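4.2 Placing the Nestus desk lamp

Read this section before you connect the lamp to the power. You need the lamp, the Haltar clamp and the small key from the bag.

1. Choose the side of the desk where you do not write.
2. Wipe the desk edge with a dry cloth.
3. Open the clamp until it passes over the edge. The maximum thickness of the board is 23 mm.
4. Close the clamp by hand, then give the key 2 half turns.

CAUTION: Do not use the key with force. A strong pressure can leave a mark in the wood. 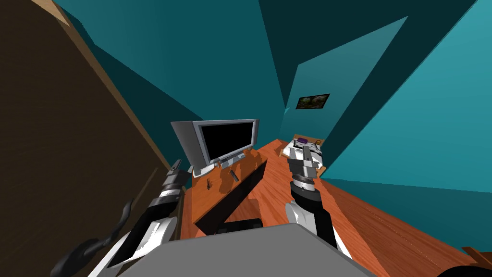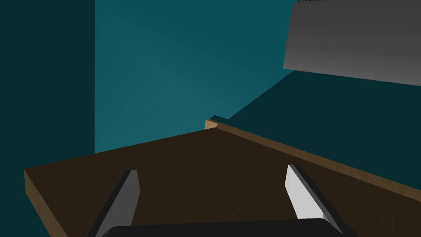
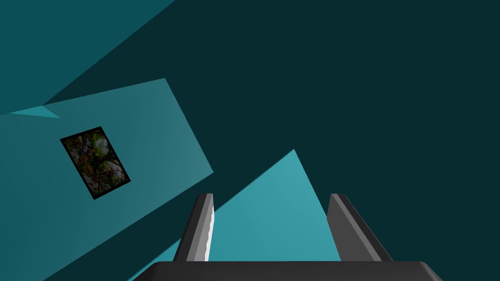

The clamp must stay 100 mm or more away from any corner of the desk, so that both rubber pads lie fully on the board. Please check also the shape of the edge. If the corner is beveled, as on the brown tabletop in the second picture, measure from the place where the straight edge begins. When a television stands on the same desk — the first picture has one — turn the lamp head away from the screen to avoid reflection.

5. Put the lamp pole into the clamp until you hear a click.
6. Lead the cable behind the desk and fix it with the 3 clips.

NOTE: The Tan model has a shorter pole. For this model, skip step 6 and use the cable holder in the foot.

If the lamp turns by itself after some days, tighten the clamp again by one half turn.

Text: Jianhua Shao, Valtthorpe
Revised Friday, June 10, 2022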